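Skindance home recording work: progress report on the good practice rules

To Leonie Grube, from Kenna Swanson, Vedcombe
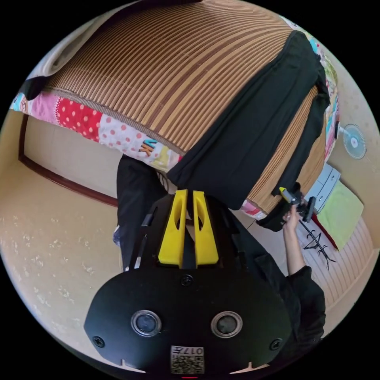
Do we need written rules for recording chores in people's homes with hand-held grippers? We do, and we now have a set that all our operators have read and signed, with the privacy part finished and the safety part close behind.

Hi Leonie,

You asked for something you could read over a cup of tea, so I've kept the tables out of it. The full log is on the shared drive if the board wants to go digging.

Where we're up to first. We've banked 3,924 recordings against the plan, all of them ordinary household jobs -- folding, bed making, putting things away, wiping down. Of those, 942 were made before the rules existed, and they've been the biggest headache of the whole period. Roya Safavi has been going back through them one at a time against the new checklist, and she's set aside any where the consent form doesn't clearly cover the room that was filmed. They stay locked until we've been back to the household. If people say no, the recordings get deleted and we wear it.

The rules themselves fit on two pages. I fought pretty hard for that! The first draft ran to 19 and I couldn't get through it myself, let alone ask somebody to remember it with their hands full. What's left is mostly stuff you'd call manners. Ask about every room, including the ones you think you've already been told are fine. Bedrooms get their own line on the form. Mail, medicine and photos go out of view before you start, and the householder moves them, never the operator. If a child or a visitor walks in, stop and bin that take.

Then there's the equipment part. Each gripper carries a number on a small label, and that number has to match the session sheet. It sounds fussy, but Iestyn Dafis found two sheets in the Mackay batch where the numbers had been swapped, and it took him most of a week to sort out which calibration belonged to which set. Now the operator reads the number out loud and a second person writes it down. We haven't had a mismatch from that point on.

On the safety side we've had seven near misses reported, and I'm pleased about that number, odd as it may sound. Before the rules we had none on paper, and I don't believe for a second that none happened. Most were trips on mats and loose bedding, where the operator was watching the fingers of the gripper and forgot about their own feet. One was a pinched knuckle. The new rule is to walk the floor before picking anything up, and to ask the householder before rolling up a mat.

What isn't going so well: the Nadville households. Lutfa Kanagaratnam did the visits there and came back with a fair complaint, that our consent form reads like a phone contract. She's rewritten it in everyday language and tried it out on her aunties, who had plenty to say. The new version goes to our lawyer next. Until it's cleared we've paused new sign-ups in Nadville, so we're behind there and will stay behind for a bit.

Money is close to plan. The one extra is a $500 top-up for thank-you vouchers, as return visits for consent take up people's time and it didn't feel right to ask for that for free. I've taken it out of the travel line. Let me know if you'd sooner see it somewhere else.

Still to do before October: finish Roya's review, get the new form cleared, and settle how long we keep raw footage. That last one is a proper argument. Iestyn wants to hang on to everything in case we need to reprocess it, and Lutfa wants it gone once the training files are made. I lean towards Lutfa -- but I'd like your view before I put it in writing.

Give me a ring whenever suits.

Kenna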